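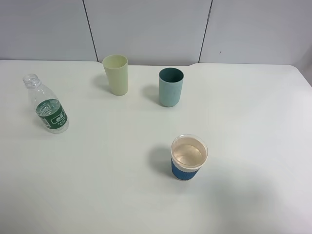

Bottle, two tumblers and a paper coffee cup on the white table.

So I've been trying to deal with my cups, because by the middle of the afternoon my table at the Wonerby office looks like I hosted a brunch (I did not host a brunch). My new habit is one clear-out at 4 p.m. Leftover water goes to the fern, tumblers go to the sink, and everything else gets sorted before I'm allowed to open my email again!
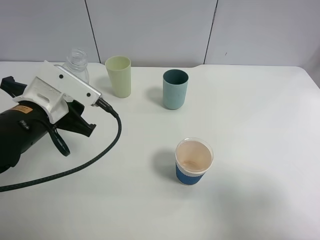
Can a used paper coffee cup go in with the regular paper?
Check with your hauler first, as a lot of paper cups have a thin plastic lining and many places want them in the trash. A cardboard sleeve can usually go in with the paper if it's clean.

Bottles are easier, at least at Pundmont, where they take the clear ones as long as they're empty. I used to toss mine in with an inch of water still sloshing around the bottom,
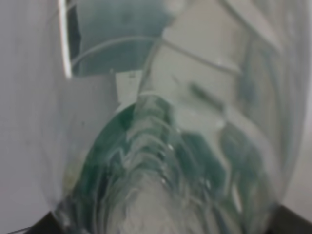 and then wonder why the bag dripped all the way down the hall. Now I tip them out, give them a squash and put the cap back on if I can find it, and I usually can't. 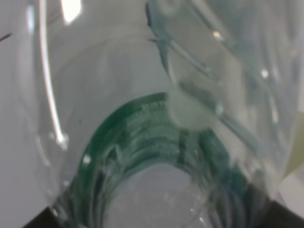

1-minute read

Next month I'm taking on the shared kitchen shelf, which holds 8 mugs I like and a great many I don't. Send me your shelf tips (or your spare hooks)!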